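Kitchen Tips for Recording Good Practice Runs
Notes from the Femolach bench, kept by Jolien Kuipers

Most of our counter tasks are simple pick-and-place with fruit and dishes, recorded in simulation by someone driving both arms. A learning system copies whatever it is shown, hesitations included, so a few kitchen habits help.

Set out the dishes before you start and leave clear counter around the tray. Shift the basket and the plate a little between runs. If they always sit in the same spot, the system learns the spot.

Pick up round fruit from the side and close the fingers slowly. Lift it clear of the tray wall before moving across.

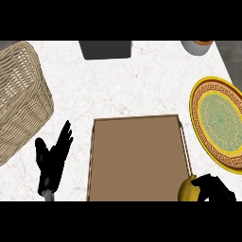 How many runs does one task need?
We record 500 for a new task and 36 for a small change to an old one, such as a different plate.

Keep the idle hand open and out of the way. Nikau Fairweather parks his in the same place every time, and his runs need the least trimming.

If you drop something, pick it up and carry on. Tag the run as a recovery and save it in its own folder. Throw out any run where you stopped to think for more than nine seconds.

Take a break after 17 runs. Tired hands get sloppy at the release.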